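Linell Paired Grippers
Handheld demonstration kit for two-arm learning

Linell is a pair of handheld grippers for teaching two-armed robots by doing the job yourself. You pick up one in each hand, work at a table, and the motion of both hands is saved together. We love how quickly people get the hang of it! Mireille Hamel's first session ran to 63 usable demonstrations, and she had never touched the kit before. 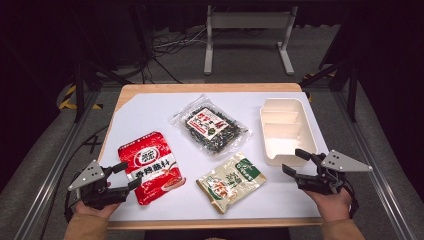

Soft packaging is where Linell has taught us the most. A bag changes shape every time it's grasped, so a policy trained on stiff boxes tends to pinch in the wrong spot. For the Vastura study we went with everyday food packs: a red foil seasoning packet, a clear bag of dried seaweed and a cream-colored pouch, all set down at different angles, with a divided plastic container on the right. Zaid Hijazi trained one policy on 481 demonstrations and a second on 3,000, and the smaller set, with more varied starting angles, did better on packs neither policy had seen. We were thrilled with that.

In the kit: two grippers, two top plates, 5 spare finger pads, a charging dock and the Sezer recording software.

Study notes by Noeline Treloar and Zaid Hijazi come with the download. Page updated 2024-08-04.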